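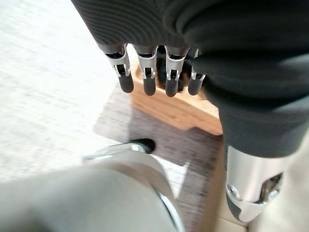 Sindau hand over the slotted block, wrist cam view. Gray sleeve on.

Mar 18, 2019

Second round of the hand comparison, Sindau against the Kuipers two-jaw. Same block for both, set at an angle on the dark board. 20 tries each, arm speed unchanged from January.

- Kuipers: 17 good. The three misses all came in too far left, so probably my offset.
- Sindau: 14 good. Four of the bad ones slid off the lip when the thumb closed late. Other two were controller timeouts.

Dropped the thumb delay from 100 ms to zero for the last few and it looked better, but that's too few to say.

Sleeve bunches on the thumb side. Bence wants it trimmed. I'd leave it until Fanni has checked the cable run underneath.

To do: redo Sindau with the new delay, fix Kuipers offset, ask Gemechu for the timeout log.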